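Kunura Boards > Home Coffee > Roasting at Home
Thread: First month with a popcorn popper - I'm hooked
3,201 views | 14 shares

plainmug
I have to tell somebody who will understand, and my family has stopped listening. I bought a used air popper in May to see if I could roast my own beans, and I haven't bought a bag of roasted coffee from the store after that. The first batch was half charcoal and half lawn clippings. The second one was so good I stood in the kitchen eating the beans like peanuts!

I'm doing 40 grams at a time out on the back porch and stopping a little past first crack. The green beans are a washed lot from Sampaio, the small seller, and they smell like a hay barn before they go in. Afterward it's all toast and orange peel. I'm on batch 4 of that bag now and every one has come out different, and I kind of love that.

Questions for the old hands. How long do you let it rest? And is anyone using a drum instead of air?

dorsetlane
Welcome! Rest it four days minimum. I know, it's torture. Roast on a Sunday, hide the jar behind the flour, and pretend you don't know where it is.

Drum person speaking. I moved to the Ulton stovetop drum last year and I'm never going back. You get more body and it's a lot quieter, plus I can do a full week of coffee in one go. The chaff still goes everywhere, so keep the porch.

gritty_kettle
Going to disagree with the four days. For a light roast in a French press, I think day two is wonderful. It's a bit wild and fizzy, sure, but so much of that orange peel thing you're describing is gone by the weekend. Try a cup every morning and write down what you taste. You may find you like it "too early" like I do.

Also don't let anyone rush you out of the popper. You can see the beans change color the whole way, and that teaches you more than any chart.

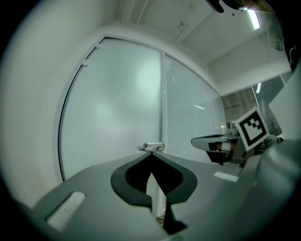 3 min read

plainmug
OK I love both of these answers and they're opposite, so I'm going to split the next batch into two jars and drink them side by side. Will report back!

One more thing. My last roast jumped from first crack to second crack so fast I barely had time to grab the oven mitt. Normal?

dorsetlane
Normal for a popper, yes. You've got a lot of air and a lot of heat and no real way to slow it down. Some people shake the popper or tilt it a little. An extension cord that's too long and thin is a bad idea, whatever you read elsewhere, so please don't go that route.

gritty_kettle
Agree with dorsetlane on the cord, 100 percent. Do a smaller batch on a cool morning instead. Cold beans and cold air buy you a bit more time.

I still say day two though :)

poltthorpe_pete
Long-time lurker from Poltthorpe here. I did one popper batch after reading this thread and now I've ordered 600 grams of green Sumatran. My spouse has questions. What do you all use for cooling? I was swirling mine between two colanders and dropped a good handful on the steps.

plainmug
Two colanders here too - metal ones, and I stand in front of a box fan. Do it on the grass and the chaff takes care of itself. So glad you jumped in, tell us how the Sumatran goes!

Contact the moderators | © Kunura Boards | Back to top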